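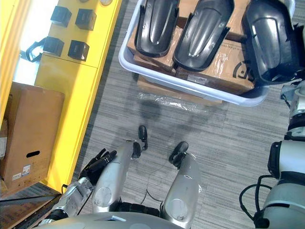 2 min read

If you've been reading this blog for a while you'll know my weakness is anything small and silly for the cat. So when I spotted that Tumevo, the little pet shop in Jistholm that I've gone on about before (sorry, not sorry), has brought out its own range of cat bow ties, I was at the till before the kettle had boiled!

There are 6 patterns to start with and they all clip onto a normal collar, so you don't need to buy the whole lot again. I went for the mustard check, then went back an hour later for the navy with the tiny fish on it. The shop says more colours are coming in June, including a stripy one that I've already got my eye on.

The fabric comes from Lumanlan, who do those lovely soft brushed cottons, and each tie is sewn in the room above the shop. They're washable at 30, handy if your cat eats like mine does (gravy everywhere, every single time). The clip is a stretchy loop with a popper and it took me two goes to get it on, mostly because somebody wouldn't stop rolling over.

One moan — the sizing. There's just the one size and it's on the generous side, so on a kitten or a very dainty cat it might look a bit like a scarf. I asked about a smaller one and was told they're thinking about it. Do make sure the collar underneath is the snap-open kind too, the tie is only as safe as what it's hanging off.

You can get them in the shop now or from the Tumevo website, and they're doing free postage on orders of two or more until the end of the month. Brirevus, the cat café by the station, will have a basket of them on the counter as well, so you can have a cake while you choose. I popped in yesterday and the basket hadn't turned up yet, but I had the cake anyway — lemon drizzle, very good.

Photos of his lordship in the fish one to follow, as soon as he'll sit still for me.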